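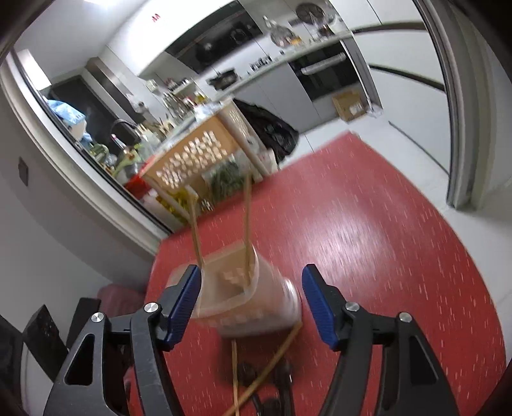

5/5/22, Brodarton packing room

Moisture and weight checks on the Dilura lot before it goes out to the Iltside store. Lot is dried flower, 3.5 g retail jars, license label rev 4.

- Pulled 24 jars from the lot, four per case. Net weight all within tolerance on the Urquhart bench scale. Lowest 3.46 g, highest 3.58 g.
- Water activity 0.58 to 0.61. Two jars read 0.64 on first pass and 0.61 on repeat. Meter was last calibrated at the 0.76 salt only; need the 0.50 point as well.
- Humidity packs: 49 left in the open carton. Not enough for the next run. Reorder the 62% size, small.
- Excise stamps: adhesive lifting at one corner on four jars. All four came from the start of the roll. Restamped and logged the spoiled ones by serial number.

Cap torque not measured, gauge is out until the new spring comes. Closed by hand to the old mark.

Retained samples are on shelf B, to be opened in August for the potency repeat. Whoever does that, use the same grinder as last time. The terpene numbers moved when we switched and I never sorted out how much of it was the grinder.

Open: THC range on the label vs. lab certificate, certificate has one more decimal. Ask Iltside which they want on the shipping sheet.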